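Bošković实验室参观记录：桌面机械臂夹爪失效一例

2018年3月31日，我随Gumetti公司的设备维护组参观了Bošković实验室。此行原定内容是看他们的小型舵机机械臂教学与测试平台，实际上多半时间用在了一起夹爪故障的复盘上。以下按当天的笔记整理，供没有到场的同事参考。

接待人是Kidus Bogale，负责测试平台的日常运行。签到后先做安全说明：急停按钮在每个工位的右手侧；机械臂上电期间手不得进入工作范围；长发须束起，不戴手套操作。说明用了一刻钟，比我们厂里对外来人员的要求细。有同事问，这种小臂力矩有限，有无必要如此严格。Bogale的答复是，前一年9月有一名实习人员在手动示教时被夹到指尖，皮下淤血，未破皮。当时控制程序在重新连接后会自动回零，操作者不知道。此后回零动作改为须两次确认，回零速度也降到正常速度的四分之一以下。

测试平台的任务很简单：机械臂从带凹槽的底板上取块，提起，移动，再放回指定凹槽。控制板为Conley公司产品，上位机程序由实验室自行编写，日志记录每个舵机的指令角度、回读角度、电流和壳体温度。臂体各关节均为串行总线舵机，共用一路供电。夹爪为两指结构，由一个舵机驱动，指面原先没有任何衬垫。

故障发生在一次连续运行测试中。计划循环139次，中途不停机。前段正常，到第80次循环时，夹爪在提升阶段松开，块落回底板，斜卡在凹槽边沿。程序没有检测到掉块，继续执行移动与放置动作，随后返回取下一块。下降时指尖压在斜卡的块上，腕部舵机堵转，电流升到上限。过流保护有动作，但动作方式是切断整条总线的供电，机械臂随即失去保持力矩，大臂下坠，撞到底板。
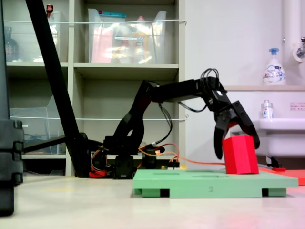 所幸下坠高度不大，损坏限于一个支架孔变形和腕部舵机的一枚齿轮。现场无人受伤。Bogale把这起事件拆成三个独立的问题，逐一讲了查证过程。

第一是夹爪为什么松开。最初的怀疑是舵机过热。日志显示夹爪舵机的温度在第60次循环以后一直上升，但到掉块时仍低于厂家给出的降额温度，单凭温度解释不了。随后核对供电，发现提升动作开始的瞬间，总线电压有一次明显跌落，持续27毫秒。肩部和肘部舵机同时起动，电流叠加，夹爪舵机位于总线末端，线又细，电压最低。该型号舵机欠压后会复位，复位后不再保持原位置，等待新指令。夹持力于是消失。之前的循环中同样有跌落，幅度略小，没有触及复位门限。温度上升使绕组电阻变化、效率下降，属于次要因素，但把余量一点点吃掉了。

第二是程序为什么没有发现掉块。夹爪没有力传感器，程序判断是否夹住，依据是指令角度与回读角度之差：夹着东西时手指合不到底，差值较大；夹空时差值接近零。这个判据只在闭合动作结束时检查一次，提升之后不再检查。也就是说，只要抓取那一刻成立，后面掉不掉，程序一概不知。我们组的老设备上有一台用的是同样的逻辑，回去要查。

第三是保护动作本身。过流即断电，对电气是安全的，对机械不是。关节没有制动器，断电等于放手。臂下如果有手，后果比撞坏一个支架严重。这一条讨论得最久。我方有人主张加装弹簧平衡，Bogale认为在这个尺寸上会影响重复定位，他们试过一次，数据不好看，没有继续。

整改措施如下，按他们张贴在工位旁的清单抄录，文字有删减：

1. 夹爪舵机改为单独供电，与大臂分开，共地。
2. 肩、肘舵机起动错开，加速段放缓。
3. 夹持判据在提升后、移动中、放置前各检查一次，任一次不成立即停止并保持当前位置。
4. 过流时先限流并保持，由操作者托住大臂后手动断电；急停仍为直接断电，不变。
5. 指面加贴薄橡胶垫，更换周期待定。
6. 腕部线束重新固定，留足弯曲余量，每班目视检查一次。

第4条我有保留意见。限流保持期间舵机仍在发热，如果操作者不在旁边，保持多长时间没有写明。当场提了，Bogale记下，说会补一个超时，超时后先把臂缓慢放低再断电。放低路径上若有障碍物如何处理，没有讨论出结果。

整改后的复测到参观当天共完成13轮，每轮循环数与原计划相同，未再出现掉块。电压曲线给我们看了，跌落仍在，只是夹爪一路不再受影响。复测用的块与原来的同批，换重块的测试还没有排。

下午去隔壁看了Sorkley型振动台，内容与本次主题无关，另文记录。

需要我方跟进的事项：核对二号线取料机的夹持检测逻辑；测量末端执行器在大轴起动时的供电电压，示波器采样间隔不大于1毫秒；确认各台设备断电后手臂的下坠距离，并写入点检表。Bogale答应把日志格式说明发过来，收到后转发各位。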